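Leave the Slack In

Cable ties are the most overused thing in any workshop and I'm tired of pretending otherwise. People buy a bag of 72, feel organized, then yank every cord flat to the nearest post. Looks great. Then you need two more inches of USB cable and out come the snips.

Kwabena Annan says a loose tie is a lazy tie. Wrong – a loose tie is a polite one. Leave a big loop. Let the cord hang. A plug wants to move a bit, you want to turn it over, because it never goes in the rigth way the first time.

And leave the tail on! A cut tail is a razor. I have 12 scratches on one arm that say so.

Tidy is fine. Reachable is better. I'd rather see a dangling plug then a strangled one.

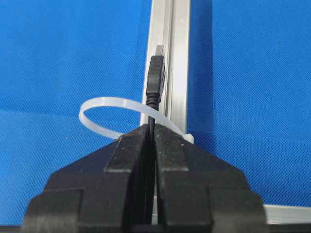
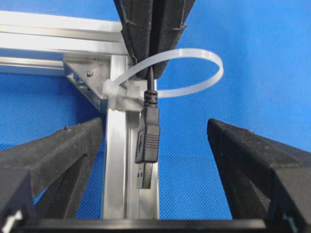

Black USB plug by the aluminum post. Big loop of tie in the second one.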